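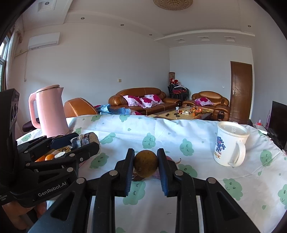
Can one finger pad handle both firm fruit and soft baked goods?
For the most part, provided the closing force is set separately for each. The ribbed blue pad held fruit well at the default setting, and pastry needed a lower one.

The pad comparison started in June and covers hand-held grippers only. Arm-mounted trials follow once the Ilano controller has its new firmware. We compared 3 pad compounds, all supplied by Skolix and all cut to the same outline so that they fit the existing fingers without shims. The softest is the one we expected to prefer. It gave the best grip on round fruit but picked up lint from the tablecloth, and after a session its friction had dropped enough to change the results. The middle compound is now our default. The hardest slipped on anything with a waxy skin.

Each compound went through the same routine: pinch, lift, hold for 8 seconds, move sideways over the cloth, set down. A grasp was logged as a failure if the item rotated visibly in the fingers, even if it was not dropped. Radek Michalík has objected to this rule since the first draft, on the grounds that a quarter turn of a round fruit matters to no one. The rule stays for now, but rotations carry their own code in the log and can be filtered out.

The log stands at 3363 grasps. Anyone pulling numbers from it should skip the entries made before the Gounder force sensor was re-zeroed. They are flagged in the last column.

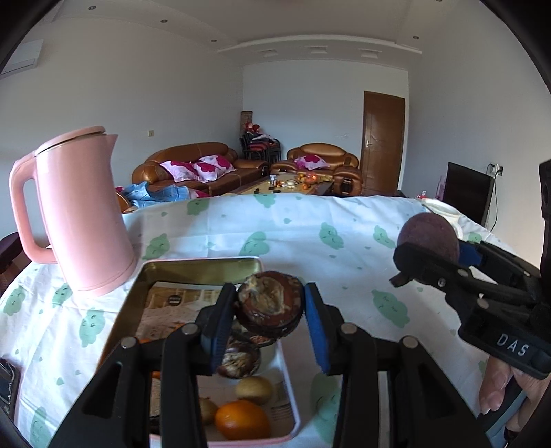 Manju Sachdeva

Baked items were the harder half of the work. A flaky crust deforms before the sensor reports anything useful, so the usual method of closing until a force threshold is reached tends to arrive late. We had better results closing to a preset width and using force only as a stop. The width has to be entered per item, and that costs time at the start of a run.

Picking out of a tin adds a second problem. The fingers need clearance on both sides of the item, and neighboring items reduce it. Approaching from straight above worked more often than a tilted approach, although the wrist angle is less comfortable for the operator. Svetozár Hudec is drawing a narrower fingertip that takes the same pad. The first set should be printed by Tuesday.

Notes on the cameras. The wide lens on the gripper keeps both fingers and most of the table in view, but straight edges near the border bend badly. Fumiko Kawaguchi reran the calibration with 21 board positions and the residual error came down by about half. The new file is in the Cimik folder - please replace your local copy, as the old one loads without any warning.

Pads should be wiped with a damp cloth between items and left to dry before the next grasp. No solvent on the softest compound.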